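Is there any actual standard for two small arms sharing a bench with a person?

I look after a shared workshop that now has a two-arm setup on a wooden table. Our insurer's form has a box that says "relevant standards and written procedures" and I have no idea what to put in it. The supplier, Szalai, sent me a PDF called Best Practice Guide, and most of it is pictures of people in safety glasses. The arms pick up cups, sticks, plastic bricks, that kind of thing. One colleague says arms this small don't need any of it. Another wants a cage. I suspect both are guessing. What do people really write down, and does any of it do any good?

posted by Burnomico

Lovisa Holmgren

Short version: your first colleague is wrong, your second is probably wrong, and the PDF is advertising. There are real published standards for industrial arms and for arms that work near people. Whether yours falls under them depends on where you are and who counts as an employee, so ask the insurer which one they mean. Make them answer in writing. I have asked that twice and both times the box on the form got a lot less important.

What they do all want, under any name, is a risk assessment done on your own bench with your own objects. The arm is only part of it. A small arm holding a cup and the same arm holding something with a point are two different jobs, and I have yet to see a supplier's guide that admits it.

My house rules, which you can steal:

1. Write the assessment per task, and name the objects. "Light household items" is useless. If there's a cup, a stick and scissors on the table, all of them go on the sheet, including whatever the arm isn't supposed to touch today.

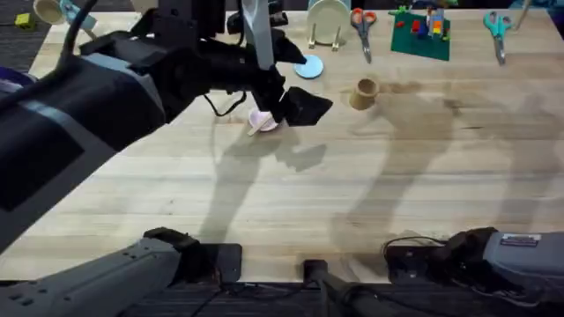

2. Mark the reach of each arm, then mark where they overlap. Two arms on one table can meet each other as well as you. Most templates I've read were plainly written for one arm and had an "s" added.

3. Stop button within reach of the person, on the person's side. Test it every Wednesday and sign for it. A button that is never pressed is a decoration.

4. No hands over the table while the arms are powered. Resetting the objects counts. This is the rule people break, usually to straighten something by an inch.

5. Sharp things get their own line. Our rule is that scissors stay toward the back with the blades shut, and they come off entirely if a new program is being run for the first time. I wouldn't trust a speed limit to cover that, whatever the brochure says.

On the speed limit: the guide we were given had one figure for everything, 100 millimeters a second. I asked where it came from and got no answer. It may be a fine number. It may also have been picked for being round, and a slow gripper can still push a stick into the back of your hand if your hand is flat on the wood. 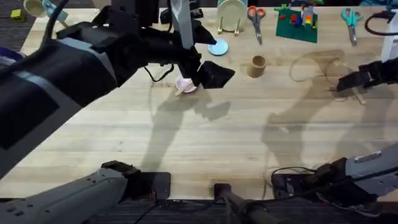
So we set our own limit per task and wrote down who agreed to it. When we change the fingers, the object or the program, the sheet is void and somebody does it again. It's dull and it takes 2 people most of an afternoon. I don't claim it's science, but when the insurer called, it was the only page they wanted to read.

Cage or no cage: do the assessment first. If it says cage, buy the cage.

Erora

Just get one with force sensing. Ours stops when it touches you so we never bothered with paperwork. Zero problems.

Skatari

I'd go a bit easier on the suppliers than Lovisa, but only a bit. The force stop that Erora mentions is a real thing and worth having. It also only tells you about contact. Ask what it's set to, who set it, and whether it was ever checked with the gripper you use now.

Two things I'd add to the list above. Inspect the fingers and write down what you found, ridges and screws included. A screw working loose at the gripper is a far more likely problem than the robot uprising our safety officer seems to plan for. And use light, blunt objects for anything new. A small pale fork is a decent first test, as long as the sheet says fork.
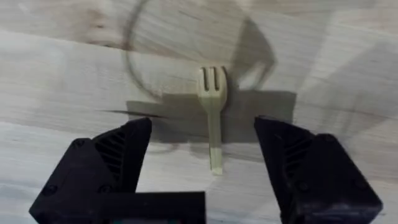

Fork between the open fingers, seen from the gripper.

I'd also keep a near-miss log, with times. Ours is a paper notebook on a string. I was against it and I still think half the entries are people being annoyed at each other, but the other half got us to move a cable.

1,926 views

Comments

Burnomico: Thanks, all. Asked the insurer which standard they meant. They're "checking internally."

Erora: told you

Lovisa Holmgren: They told me that in December. Do the sheet anyway.

bench_752: Does rule 4 apply if only one arm is powered?

Lovisa Holmgren: Yes.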